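Brodham Site – Teaching Area Walk-Through, Automation Stage 2
Checked by: Nhi Khổng
Date: Mar 1, 2024
Form 296

Comments go under each item. Please read them, they're the good bit!

1. Walkways clear to a full arm span
OK. The lane from the door to the lockers is much better than it was in November. Reinholz asked for 80 cm and we have that the whole way now.

2. Cables off the floor or covered
ACTION. Orange lead still runs across open floor on the shelving side. Cover strip is on order under job 1382. Until it arrives, step over it and say so out loud to whoever is behind you.

3. Power boards
ACTION. The one sitting on the wooden step needs to be fixed down. Fine electrically, tag in date, but it slides if a lead gets pulled.

4. Hand-held grippers: straps, jaws, markers
OK. Jaws close evenly on both pairs. Marker cubes tight. Wipe them with a dry cloth only, as the spray dulls the print and then Stutura loses track of your hands halfway through a take.

5. Wrists and hands
OK, with a comment. I had three people from the packing line on their first shift here and every one of them gripped too hard for the first hour. Loosen up! Swap tasks every half hour and put the grippers down in between. I've asked for the break timer to be set louder.

6. Hanging and lifting tasks
OK. Bags and coats only, nothing heavy. Keep your feet back from the base of the rack and bring the bag to you – don't lean over the pegs.
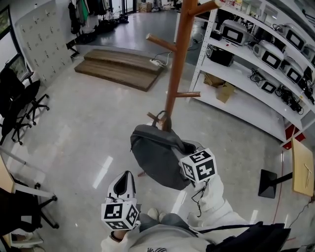
Page 2

The backpack is my favourite of the lot. Getting a top loop over an angled peg with two grippers is a proper skill, and the crew who spent years on the hook line at Erer are brilliant at it. They know where the weight will swing before it swings. That knowledge used to stay on the line, and now it's what we teach from, at the same pay grade as team leader. I think that's terrific.

7. Chairs and desks
OK. Chairs pushed to the side during standing tasks. Please keep doing this.

8. Shelving
OK. Heavier boxes on the bottom shelf. Loose bottles up top should come down to waist height when someone has a minute.

9. Items on the floor
ACTION. The piles under the clothing rack are a trip hazard. Tub or hangers, either is fine.

10. Staff informed of roster changes
PARTLY. Day crew have the new roster, night crew had only heard about it. People are keen to learn the teaching work and they deserve the dates in writing. I'll chase it and put a copy on the noticeboard.

11. Stop word known to everyone
OK. Asked each person on the floor and got the right answer straight off – great stuff.

Open actions: items 2, 3, 9 and 10.
Signed: N. Khổng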